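From: Annick MacDonald
To: members list
Subject: Re: Tovance open day, who went?

On Tuesday Harvey Boychuk wrote:

> I had to miss the open day at Tovance. Could somebody who went write up
> what they showed? Mostly I want to know if the laundry cell was running
> or if it was just parked with a video next to it. Also whether they let
> people ask questions, and if there will be another one.
>
> Harvey

Harvey,

I went with Brock Penner and we stayed until they closed the doors at four. The laundry cell was running. They ran it on the half hour and we watched two full sessions from behind the rope.

The day started in the front office with a talk by Pierina De Luca, who manages the handling group. She kept it short. They have been on the laundry project since February and have logged 3,158 garment picks on this version of the cell. Of those, 1,006 were done with the current fingers. She said the older fingers slipped on thin knits and they stopped using them.

After that we were split into two groups. Ours had 31 people and it was tight in the hallway. We saw the machine shop first, then the Sirow line, where they test small parts feeders. Sirow was down for a belt change, so we got the explanation without the motion. Brock asked about cycle time and was told they would rather not give a number yet. Fair enough.

The laundry cell is at the back of the building. There are two arms on one table with a basket of clothes on the left. The job is to take one piece at a time, get it flat, and fold it. The hard part, according to Normand Lévesque, who was running it, is finding a good place to grab when the cloth is in a heap. Once both grippers have hold of something it goes better. He said shirts are slower than towels, and anything with a drawstring is still a problem.

In the first session it folded three pieces and gave up on a fourth, which Normand took out by hand. The second session went better. It is slow. I could fold a basket in the time it took to do two shirts, but I did not expect otherwise.

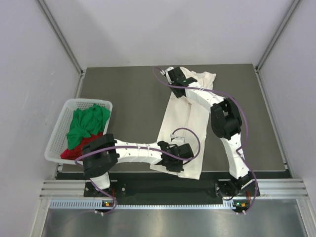
Tovance laundry cell, both grippers on a white garment.

Questions were allowed the whole time. Somebody asked about safety and Normand said visitors stay behind the rope whenever the arms have power. Somebody else asked if it was for sale and the answer was no. They are talking to a commercial laundry in Wolthorpe about a trial but nothing is signed.

As for another one, Pierina said probably in the fall, with a limit of 100 people for the day. Sign up through the front desk, not the web form. The form lost several names this time, mine included, and I only got in because Brock had put me down as his guest.

Parking is on the Cloutier side of the building. The lot in front is for staff and they do check.

I have the handout if you want it. It is four pages and mostly about the feeders. I can bring it to the next meeting.

Annick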